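Starting a thread on the sandwich station, mostly for people who asked how we gather the examples it learns from. I run the collecting side. The model side is two other people and they can write their own thread.

The job in one line: a person drives the arm through the task, we record everything, and the policy learns from the recordings. The target for this round is 3000 good runs. A run counts as good if the burger gets built in the order we asked for and nothing ends up on the floor.

We use real food. We tried rubber food for all of January and the policy got very good at rubber food. A rubber tomato slice doesn't bend, doesn't stick to the slice behind it and doesn't slide off a bun when you let go a bit high.

Setup is simple. White table, metal tray down the middle, clear rails along both sides. Clear holders stick out from the rails, and the round ingredients stand up on edge in those. Small white blocks go behind them so they don't fall over backwards.

Why on edge: a slice lying flat on a table is hard to pick up with two fingers. Standing up, the gripper can come at it from both faces. It's a bit of a cheat and we know it. Flat pickup is a later round.

The fixture is called Punder. Amra Obradović named it and won't say what it means. She also cut every holder for it, and then cut them again when the first ones turned out too narrow for a bun.

A session goes like this. One person drives, one person resets. Resetting is the harder job. You clear the stack, put fresh pieces in the holders, check the blocks, wipe the rails, step back and call it. The driver doesn't touch the controls until they hear the call.

Crumbs. We argued for weeks over whether to clean the tray between runs. Clean tray means nicer recordings. But a kitchen tray has crumbs on it, and a policy that has only seen a clean one can get odd when it meets a dirty one. So now we leave them for a block of runs, wipe down, and start over. Both kinds go in the data.

Same thinking with placement. The early runs were too tidy. Every slice dead center, every stack straight up and down. Then the first time the policy dropped a tomato a little to one side, it had no idea what to do next, as it had never seen a crooked stack.

Since then the drivers have one rule: if a piece lands off center, keep going. Don't nudge it back unless it's about to fall. The next piece goes on top of whatever is there. Those runs have been some of the most useful ones.

If it is about to fall, fix it with the arm. No hands over the table while we're recording. A hand in the video means the run gets thrown out, and we've lost good ones that way.

On throwing things out. In the last batch we dropped 113 runs. Most were dull reasons: the reset person forgot a block, the recording started late, a slice tore in half. We keep the failed grasps if the driver recovers. We only drop the ones where there's nothing to learn.

Tomato is the worst ingredient. Thickness changes from slice to slice, and the skin edge grips differently from the wet part in the middle. Squeeze too hard and it folds. We had a tomato slicer that made them all the same and we stopped using it for that reason. Cutting by hand gives more spread.

Sausage is the best ingredient. Firm, round, stays up on its own edge. New drivers start on sausage only. Erdem had everyone do a full afternoon of it before they were allowed near a bun, and I think he was right.

Greens are their own problem. You can't pick up "one" lettuce. You get a pinch, and the pinch is different each time. They sit in a clear container on the tray, and after every few runs the reset person has to fluff the pile, otherwise the driver is digging into the same hole over and over.

We also don't have a good way to score greens yet. For the rest, I can look at a run and say the slice is on the bun or it isn't. How much cabbage is enough cabbage? For now the driver does one pinch of each when the task calls for it and we leave it at that. If you've solved this I'd like to hear how.

Each run gets a short text label with the order of the layers. We write it before the run, and the driver reads it off a card. We used to write it afterward from the video, and people would label what they thought they'd done. Sarevska checked a stack of those old labels and a good number had two layers swapped. Cards fixed it.

Drivers swap every hour. We tried longer shifts and you can see it in the data – the motions get slower and then they get sloppy, and the policy copies both. With 6 drivers we also get different styles, which helps more than I expected. One of them always comes in from the left. Another rests between every move.

Someone asked about cost. The food is cheap next to people's time. We buy buns from a bakery in Prokville. Old buns go hard at the edge and the gripper slips, so they have to be from that day. The sesame seeds get into everything. I found some inside a cable cover.

Where we are: 1980 good runs in, so a fair way still to go. The policy can do bottom bun, tomato and sausage most of the time. It's weak on the top bun, mainly turning it the right way up before it lets go. The next stretch will lean on that part, with more starts from a stack that's already half built.

I'll post again when the top bun works, or when we give up on it and change the holder. Last post is one of the half-built ones. 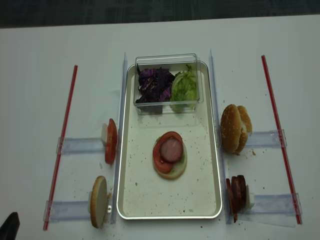 Bottom bun, tomato and sausage down, top bun still in its holder. Cabbage and lettuce at the far end of the tray.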